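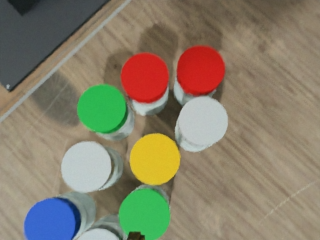 Minutes of the Doltport Seed and Jar Swap Planning Meeting

September 28, 2026, upstairs room at the Calville library

1. Minutes from August
Approved with one fix: the Waaka table was on the left side of the hall, next to the coffee, and had been written down as the right.

2. How the summer swap went
Wonderful, in a word. We took in 335 packets of seed and sent nearly all of them home with new growers. The beans went first (they always do!), then the lettuces. The Flandale growers brought a striped squash that most of us had never seen and everybody wanted. Several people asked for a longer day next time. Agreed to open an hour earlier and keep the same closing time.

3. Jars and colored caps
Long and happy discussion. The plan is to move the bulk seed out of paper bags and into clear containers with colored caps, so people can find what they want from across the hall. Red for tomatoes and peppers, green for leafy crops, yellow for squash, blue for flowers, white for herbs. Beans and peas still need a color. Orange was suggested and got a lot of nods, but we need to see what the supplier has. Every jar will also carry a written label with the variety, the year and the town, for anyone who has trouble telling colors apart.

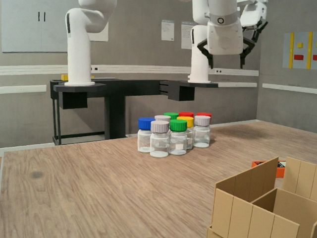
Minutes taken by the Recording Secretary, Doltport Seed and Jar Swap

Bottles with screw caps were popular for the smaller seed — easy to pour from and easy to close again with dirty hands. Parsnip and other large, flat seed will stay in wide jars. Everyone is asked to dry their seed fully before it goes into anything with a lid. Motion to spend up to $400 on containers and labels carried, all in favor.

4. Spring swap
Calville has offered the big hall again and we said yes on the spot. It seats 300, though with tables up it holds fewer. Waaka will bring seed potatoes if the weather lets them. Flandale would love to run a grafting table, and we would love to have it! They need a sink close by, so the tables by the kitchen door are theirs.

5. School beds
All 21 raised beds at the Doltport school are planted for fall. The garlic is not in yet. Extra mulch is welcome, straw only please, no hay. Last year's hay is still sprouting between the beds.

6. Other business
The blue wheelbarrow is missing from the shed. Please check your garages.
A request for a seed-cleaning evening was met with real excitement. Bring screens, bowls and whatever you have saved.

To do before the next meeting
Ask the supplier about orange caps
Write up the color chart and send it to Waaka and Flandale
Confirm the earlier opening with Calville
Order straw

Meeting closed after tea and a very good plum cake.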